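Rules for randomizing a simulated bathroom – how much clutter is fair?

Posted in Home Robotics > Simulation and Testing
June 21, 2023
87 views

I'm writing up house rules for our little club's test rooms and would love some opinions! We generate simulated rooms for tidying and fetching tasks, and so far everybody has been picking furniture however they like. One member wants strictly realistic bathrooms. Another wants anything goes. I'd like a written standard we can all follow before we start comparing scores. What should be fixed, what should be random, and how many rooms make a fair test? We're on the Plornen room generator if that matters.

2 answers

grolthorpe_bench

Just use realistic rooms. If your robot is going to work in houses, test it in houses. We did 28 rooms by hand and it was fine.

Edit: ok, by hand took most of May, so maybe don't copy that part.

Billdale Sim Club

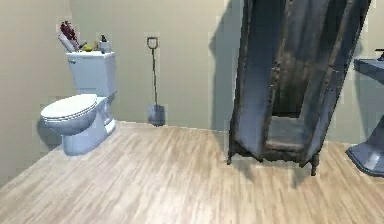

Atanasov

Oh, I love this topic! I'd go for odd furniture every time, as long as the odd stuff follows rules. The render I put at the top is one of my bathroom layouts, and you'll notice a shovel against the wall and a big weathered wardrobe sharing the room with the toilet and sink. A policy that only copes with matching bathroom sets hasn't learned much about bathrooms, and I'd much prefer to find that out in simulation.

What we wrote down, in the order we check it:

Keep the fixtures sensible. Toilet tank to the wall, sink at a usable height. Randomize the freestanding things as wildly as you want.

Run a settling step before the first frame is saved, then check every object for overlap. Tall pieces get a second look. My wardrobe leans a bit in that render, and under our rules a lean gets flagged for a person to accept or reject. Please don't let a script quietly straighten it!

Small objects need a name and a size in the task file. The top of a toilet tank is a great spot for them, with several little things in a row, but if a player can't tell from the file which one is the target, the room fails review.

Leave a clear stretch of floor that your robot's base can fit through. Measure it with the widest robot in the club – the person with the skinny one always forgets.

Save the random seed with every room. No seed, no score.

As for how many, we keep 300 rooms for training and a separate set for testing, and the people tuning the policies never open the test set. Each test room gets 4 runs with different start positions, and we publish all of them, including the embarrassing ones. If a room turns out to be broken, pull it for everybody and rescore, and put a note in the log.

One more thing – write the rules before anyone has results. We did it the other way and spent a whole evening arguing over a single doorway. Happy to share our checklist if you want it, it's two pages and very plain!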